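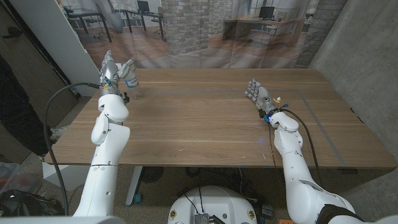
Notes on Drinking Water for the Cotberg Path

Home Walks Notes Archive Contact

2024-06-30
By Theresia Thaler

Readers who intend to walk from Plumel to Cotberg during the summer are advised to plan their water before they plan their lunch. The path climbs 800 meters, and most of the upper half lies in open sun. The trough at the Lanz turning was dry on both of my visits this season and should not be relied upon.

I recommend that each adult carry 2 liters from Plumel. An ordinary store-bought bottle is adequate for this purpose and weighs very little once empty. Metal flasks keep water cooler, but I have stopped using mine on this route, as the lid is slow to open with gloves on and the strap catches on the stiles.

The tap behind the Plumel chapel remains the best place to fill up. It runs slowly in the early morning. Mr. Eilif Moen has written to ask whether the stream below Clekgate may be used instead. Cattle graze above it until the end of August, and I would not drink from it untreated. Those who carry a filter may form their own view.

Walkers should drink a little at each gate, whether thirsty or not. On my first crossing I saved most of my supply for the summit and arrived with a headache that lasted until evening.

A correction is also due. My previous entry stated that the inn at Cotberg fills bottles at the side door. The side door is now kept locked, and requests should be made at the front counter before the kitchen closes.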